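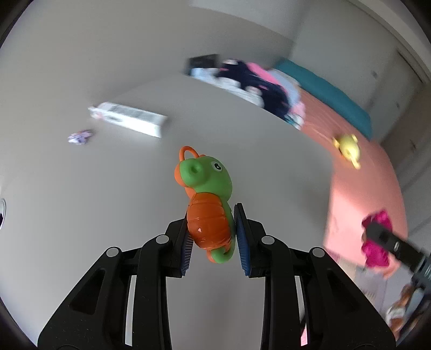
Toy seahorse, green with an orange belly.

Small Stuff: How I Keep the Drawers From Winning

Updated 2025-02-01

I can clean a whole garage in an afternoon. Give me big things, boxes, a broken chair, and I'm happy. It's the little stuff that gets me — the bath toys, the spare buttons, the sample packets, the key to a suitcase we gave away in Ivwood two houses ago. Little stuff drifts. You put it down on the counter for a second and by April it has a family.

So these are the things I do in my own kitchen and hallway. Some came from my aunt, some from the old Dustlow newsletter (anybody else miss that?), and a few I worked out by doing it wrong for years.

Start with one drawer and a dish towel

Spread a dish towel on the table and tip the whole drawer out on it. I used to pick through the drawer with everything still in it, and all I ever did was move the batteries from the left to the right. Tip it out! The towel keeps screws from rolling off, and when you're done you can carry the crumbs to the sink in it and shake them out.

While the drawer is empty, wipe it with warm water and a drop of dish soap, then leave it open while you sort. For that sticky ring where the cough syrup sat, lay a wet rag on it and go make coffee. It'll come up with a fingernail afterwards.

Dividers without buying dividers

I have bought the nice bamboo kind and they never fit. What works in my drawers is cut-down cereal boxes, with the tall side against the back. Cut them a little lower than the drawer front or they'll catch and you'll be swearing at it every time you want the scissors. A muffin tin is great for a deep drawer, especially for picture hooks and fuses. Mine is a rusty old Kurek tin that wasn't fit for muffins anymore.

Roscoe Achterberg wrote in after my last page on this to say he lines his with shelf paper, shiny side down, so the boxes don't slide. I tried it and he's right, although I had to trim mine twice to get the corners flat.

Bath toys and other things with holes in them

Any hollow toy with a hole in the bottom will hold water. Squeeze it out hard after every bath and stand it hole down on a rack, not in the tub corner. Once a week I soak ours in a bucket of warm water with a good splash of white vinegar, swish, squeeze, rinse. If you squeeze one and black flecks come out, toss it. I know. I've been through the tears too, and I still say toss it.

Solid toys are easier. An old toothbrush gets into the grooves, and they can sit on a windowsill until they're ready to go back. Anything with a battery compartment gets a damp cloth only.

Packets, sachets and the stuff in your coat pockets

Every house has a stash of these. Wet wipes, sugar, plasters, soy sauce, the silica gel you meant to put in the toolbox. I keep all of mine in one shoebox lid in the hall closet, standing up like index cards so I can flip through them.
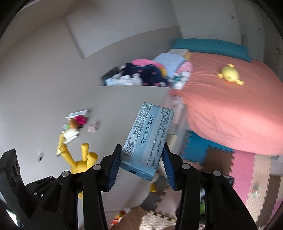 Two stamped dates on the back: 20240524 and 20260523.

Read the back before you file anything. When there are two dates, one is usually when it was made and the other is when to use it by, and if they're run together with no dashes, it's year first, then month, then day. I write the later one on a bit of masking tape in fat marker so I'm not squinting at it in a parking lot. Earliest goes in front. Foods and medicines past their date go in the trash or back to the pharmacy, and I don't argue with myself about it.

Give every packet a gentle press too. A soft one that leaks at the seam will glue the rest of the box together, and ketchup is by far the worst for that.

The jar of mystery parts

I keep one jar, a pint one with a Cukent pickle label I never got all the way off, for bits I can't identify. Plastic feet, odd washers, a hinge that might belong to the pantry. When it's full I pour it out on a baking sheet and go through it with my reading glasses on. Whatever still means nothing to me goes. I've regretted that exactly once, and it was a dishwasher clip that cost me $4.

For screws that belong to something, tape them to the thing itself, on the back or underneath. A bag with a label is fine until you lose the bag.

Keeping it up

Ten minutes while the pasta water heats is plenty for one drawer. I do the one by the stove most often and the one under the phone hardly at all, and you'd be able to tell which is which if you came over.

Next time I'll do the spice shelf, and if you have a good way to get turmeric out of a white plastic lid, please write in before then!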